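Untangling necklaces, and other small repairs to the temper
Posted Sat 28 January

There are two kinds of household: those with a knotted chain at the back of a drawer, and those who have thrown theirs away and regret it.

Do not pull. Everyone pulls. Lay the chain on a flat plate in good light, undo the clasp if you can find it, and put a drop of baby oil on the worst of the knot. Then take two sewing needles, one in each hand, and push them into the middle of the tangle. Ease them apart a little at a time. Give it 10 minutes, then go and be cross about something else before you try again.

Wash the oil off in lukewarm water with a drop of washing-up liquid. Put the plug in first. I have had the U-bend off our bathroom basin at Florden twice, and only one of those was for an earring.

Pearls get none of the above. No soaking, no oil, no clever paste from the internet. Wipe them with a soft damp cloth after wearing and let them dry flat overnight, as the silk goes slack if it hangs wet. Scent and hairspray go on before the pearls do.

Dull silver can have a bath of hot water, a spoonful of bicarbonate of soda and a sheet of kitchen foil, shiny side up or down, whichever starts the smaller argument. Leave anything with stones or glue in it well out of this.

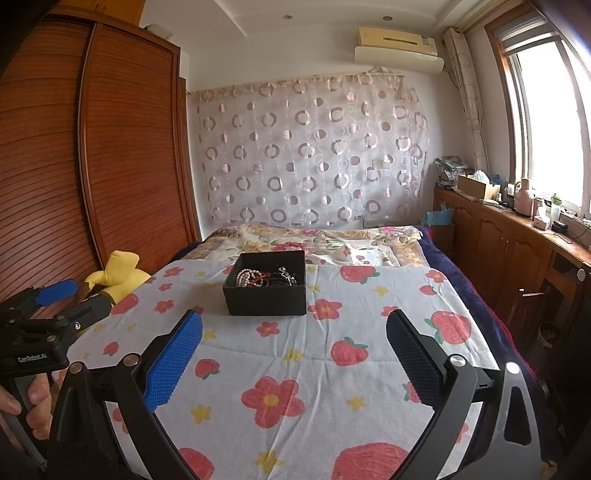
Sort your beads on a bed or a folded towel, never on a bare table. A bead that drops on a quilt stays put. A bead that drops on floorboards goes to live under the radiator until March, when you move house.

For storage, thread fine chains through a drinking straw and fasten the clasp outside it. It looks ridiculous and it works. Heavy strings should lie flat, whatever the handsome little hook rack in the Wevdale catalogue would have you believe - mine came off the wall with most of the plaster.

Next time: candle wax on carpet, and whose fault it was.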